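Home Posts Replies Media Adopt Donate About

Foster notes from Lernstead: the Villell situation
by the Fleury Street Foster Desk
March
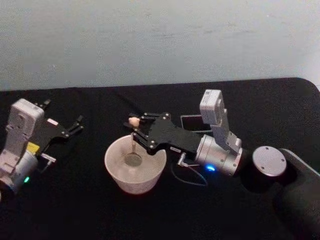 A paper cup on a black table.

Villell is a senior cat. She has been in my spare room for 19 days and in a good mood for two of them. The rescue asked me to write something that will make people want to adopt her, so bear with me.

Her intake form says "reserved." I have read a lot of intake forms. "Reserved" is the word you use when the box for temperament is small and the cat is looking at you.

She came up from Stulatari in a van with a load of kittens. The kittens all had homes before the van was swept out. Kittens can be ugly, sick and covered in their own dinner and there will still be a waiting list.

Things Villell likes: the radiator, the top of the wardrobe, the sound of a can. She likes the can a great deal more than what's in it.

Things she doesn't like: my slippers, the vacuum, the carrier, being sung to. I only tried the singing once. We've agreed to move on.

Week one she lived behind the dryer. I slid food in and she slid the dish back out, empty, with one paw. Best roommate I've had since college.

Week two she came out at 3 a.m. to walk across my face. The behavior sheet calls this "seeking contact." I was contacted.

Medical news, for those who asked. She had a dental and lost some teeth, the kidneys are early stage and managed with food, and she has a thyroid pill twice a day. The pill goes in a bit of soft cheese. The cheese gets eaten, the pill gets put on the rug, and then we start over with fresh cheese.

The bill for the dental, bloodwork and one overnight stay is $2,000. The rescue has paid it and would now like to be less broke. So far 361 of those dollars have come in, mostly in fives and tens, and one from a kid who sent a drawing of a cat with six legs. Villell has four, but I put it on the fridge.

If you want to chip in, use the donate tab and put her name in the note box. If you leave the box blank it goes to the general fund, which buys litter. Litter is also noble.

Yes, someone did reply to ask why we'd spend that on an old cat. Her mouth hurt and now she eats. I don't have a longer version of that.

To the four people who messaged wanting "a lap cat, good with dogs, good with toddlers, doesn't shed": I wish you luck, and I think you may be describing a cushion.

What she needs: a quiet home, no dogs, a person who is around in the evening and doesn't take things personally. A sunny windowsill would be good. She can do stairs, slowly, with commentary.

What you get: a gray cat with a torn ear who will ignore you for two weeks and then one night sit down next to your leg as if she'd been doing it for years. You are not to mention it or move.

It happened here last night, during the weather report. I sat through the weather, the sports and an hour on the history of canals. My foot is still numb.

No, I'm not keeping her. I've said this to the rescue, to my sister and to the woman at the pet store who saw me buying the expensive bed.

She doesn't use the expensive bed. She sleeps in the box it came in.

Meet and greets are by appointment at the Lernstead office, mornings only, and please don't wear perfume. She will be under the chair. Sit on the floor, read your phone, pretend you came in about something else.

Applications go through the adopt tab. Please fill in the landlord part, it holds everything up when you don't.

Update for the person who asked if she's still available: yes. She's on the wardrobe. I'll let her know you called.

Last updated: March, 9:40 p.m.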